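Unit 2: Keeping Household Records Without Losing Your Mind
Handout for the evening course in home organization, Clukley Community Learning Center

Welcome back, everyone, and thank you for the good questions at the end of last session. I promised I would write out the part we rushed through, so please keep these pages with your Unit 1 notes. You'll want both when we get to the June session on insurance paperwork.

What counts as a record

A household record is any piece of information you may have to show somebody later, or look up yourself when you're tired and in a hurry. Tax papers count, of course, and so does the lease or the deed. But so does the scrap with the paint color for the hallway, and the date you last changed the furnace filter, and the name of the dishwasher model that you can only read by lying on the kitchen floor with a flashlight. (I have done this more times than I care to admit!)

For our purposes we sort records into two families. Standing records stay true for a long while: birth certificates, titles, warranties, immunization cards. Running records grow a little every month: bills, bank statements, receipts, mileage, meter readings. The two want different homes. Standing records like a box that you hardly ever open, and running records like a spot you pass every day, because if you have to climb to a closet shelf to file the water bill you are simply not going to do it.

The inventory

The inventory is a plain list of what you own and what you paid for it. Last session we worked through the Mahrous household, our practice family, who have 195 entries on their list. That sounds like a mountain until you remember they did it one room at a time over a whole winter, usually with the radio on.

Each line needs the item, the room, the price if you know it, and the serial number if it has one. Leave a blank when you don't know something and move along. I've watched many a good inventory die in the living room over the price of a lamp.
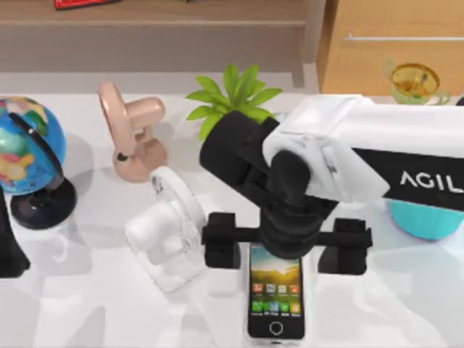 Small things add up faster than people expect. In the practice file, the kitchen drawers alone come to 66 dollars in measuring cups, peelers and thermometers, and we left out anything chipped. Our house rule in this course is that anything over 1000 dollars gets its own page, with the receipt stapled to the back. Everything else can share a page with its neighbors.

Paper, screen, or both

I get asked about this every term, and my answer hasn't changed much. Use whichever one you'll keep up with. If you like paper, the Jernel binder on the supply list has wide rings and doesn't bite your fingers. If you'd sooner type, the Lastetti worksheet we went over has the same columns in the same order, so you can switch from one to the other halfway through the year without starting fresh.

Whichever you choose, make a second copy and keep it somewhere other than your own home. A relative's house is fine. So is a safe deposit box, though do check the bank's hours before you need it. Those of you typing should print the list once a year anyway, and those of you on paper might make photocopies when you visit the library.

A word on throwing things out

Please don't start here. I know it's tempting to attack the big pile first, but sort it before you shred it. Put aside anything with a signature, a seal, or the word "original" on it, and bring your puzzlers to class in a folder. How long to keep tax papers is a longer conversation, and we'll give it a proper hour in Unit 4.

For next time

Pick one room, preferably a small one, and list what's in it.
Find your most recent utility bill and note where you found it. We'll compare hiding places.
Read pages 12 to 19 in the course packet.
Bring a pencil with a decent eraser.

The classroom opens at 6:30 p.m., and the coffee is usually ready a little before that. The side door sticks, so give it a good push.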